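Laying a Foam Puzzle Mat for Cube Stacking

Applies to: interlocking foam tiles, one or two colors, on a hard floor
Tile used for this page: Ikisix, 12 mm thick, 653 mm along each side

Printed cubes can be stacked on nearly any surface, but a bare floor chips their corners and a carpet tilts the bottom cube. A foam puzzle mat avoids both problems if it is laid flat and the seams are closed properly. The steps below are the ones used in the Prarkthorpe playroom.

1. Preparing the floor

Sweep, then wipe with a damp cloth. Let the floor dry completely. Grit under a 12 mm tile shows up later as a small bump, and a cube placed on the bump will lean.

Unpack the tiles and lay them face up, unjoined, for a few hours. Tiles that have been shipped rolled need a full night with books on the corners.

2. Joining the tiles

Start at one end of the seam and work toward the other. Set the tabs over the slots, check that the textured side faces up on both tiles, and press down with the heel of the hand. Do not slide the tiles together sideways; the tabs fold under.

Run a fingertip along the finished seam. Any tab that stands above the surface should be lifted out and pressed in again. If you add a second color, join it last, along an outer border.

3. Placing the cubes

Pick a spot well inside one tile. Set the bottom cube down with one full face on the foam and press it lightly. Lower the second cube straight down and release it without twisting.

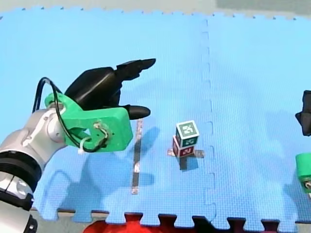

Red cube below, dark green cube above, slightly offset.

A small offset is acceptable in a stack of two. For taller stacks, align the white borders on the side faces before letting go. The borders make a better guide than the printed patterns, which differ from face to face.

Seams need more care. A cube that straddles a row of tabs rests on two tiles, and the tiles can move separately when someone steps on the mat. Keep stacks 103 mm or more from any seam.
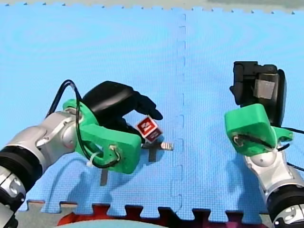 Cubes should be picked up by two opposite side faces. Gripping by the corners wears the print there first, and red cubes show the wear sooner than green ones.

4. Foil and other loose wrapping

Keep foil-wrapped items off the stacking area. Foil sheds small flakes where it tears, and the flakes lodge in the texture of the foam.

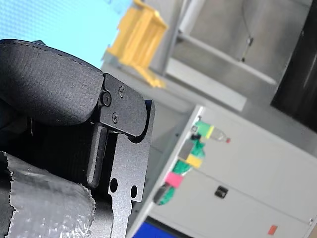 Crinkled foil-like material with a ragged edge, lower left.

Lift flakes out with adhesive tape. A vacuum cleaner with a brush head tends to push them into the seam.

5. Cleaning and storage

Wipe the mat with warm water and a drop of dish soap. Van Acker mat spray also works but leaves the surface slippery until it dries. Wipe cubes with a dry cloth only. Store tiles flat, never on edge, and keep the cubes in a separate box so that they do not dent the foam.
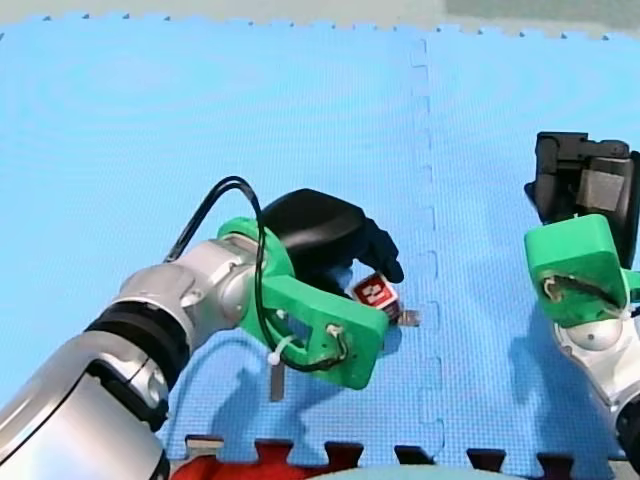 One reader wrote in to say that the seam distance in step 3 is too cautious for firmer foam: "I use Tultarlow tiles and stack right next to the tabs. Two cubes, no trouble. At four high they start to lean, so I move them in."

Firmer tiles do move less at the seam. The distance given above is for the Ikisix tiles and can be reduced once a test stack has stayed upright while someone walks across the mat.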